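Handout 3: House rules for simulated manipulation work

Module convenor: Kyung-hwa Kang

Read this before you book time on the cluster. It replaces the September version, which ran to nine pages and was read by me.

Most of you will tell me that safety rules don't apply in simulation. No fingers to trap, no sofa to ruin, and the reset button is free. All true. You will also be moving your code to a real arm in the second half of the module, and your habits will go with it. We write the rules once and keep them in both places.

Rule 1. Approach slowly near soft things. Upholstery in a simulator is usually a rigid shape with a nice picture of tweed wrapped round it. Your planner may be quite happy to skim it. A real cushion gives, grabs and moves, so keep the clearance you would want over a real one.
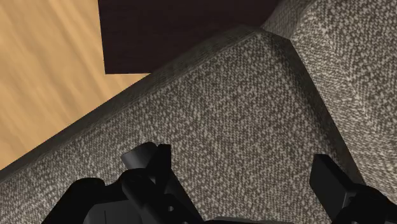 Set the clearance in the task file, where the marker can find it, and never as a bare number halfway down a script. Last year's Lobo group had the same value in four places, three of them different.

Rule 2. A held tool is part of the robot. Once the fingers close on something long, the collision model has to grow to match. If it doesn't, the planner will protect the gripper beautifully and sweep the rest of the furniture with whatever is sticking out of it.

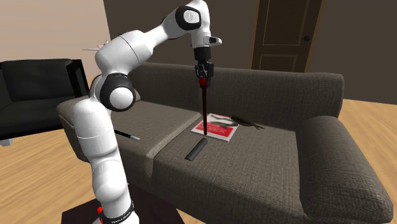

Fig. 2. Stick held upright, lower tip on the book. Plan for the tip as well as the wrist.

Rule 3. Log every run, including the embarrassing ones. A set of 2,000 trials with no failures in it tells me that you deleted the failures. Keep the random seed, the starting layout and the reason for stopping. "It went funny" is not a reason for stopping, though I accept that it covers most cases.

Rule 4. Say what you moved. If you nudge an object between runs to make life easier, write it down. The Gondow benchmark we use for marking shuffles its layouts anyway, so you will be found out by lunchtime.

Rule 5. Report the count and the conditions together. Fifty good runs from one starting pose is one result repeated 50 times – pleasant to look at, but thin. Vary the pose, the lighting and the order of the objects, then tell me which one broke it.

Worked notes on clutter
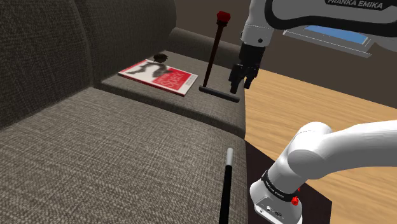
CLORKDALE, September

Clutter is where tidy code goes to suffer. Small items on a narrow surface leave few places for open fingers to come down, and a tall thin thing beside a flat one makes it worse. Before you run anything, list each object the arm must not touch and give it a margin of its own. One margin for the whole room will be too mean for the tall things or too generous for you to reach anything.

Check the links higher up as well. Students watch the gripper and forget the elbow, which has its own views on where to go.

For next time: read the Tadov notes on stopping conditions, sections 2 and 4, and bring one log from a run that failed. If you haven't got one, run it again.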